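Chapter 4
The Desk Before the Work

I used to think a clear desk was for people with nothing to do. Then I spent a whole February clearing mine every evening – ten minutes, no more – and I've been a bit of a bore about it ever since! We'll start with the top itself, the wood and whatever gets left lying on it, down to the last crumpled tissue.

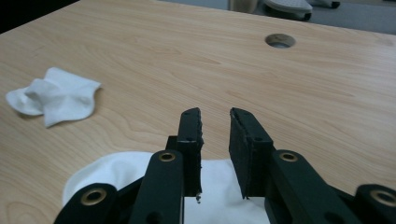 Drawers and cables can wait for Chapter 5. For now, grab a cloth and a bin, and give yourself 10 minutes as well.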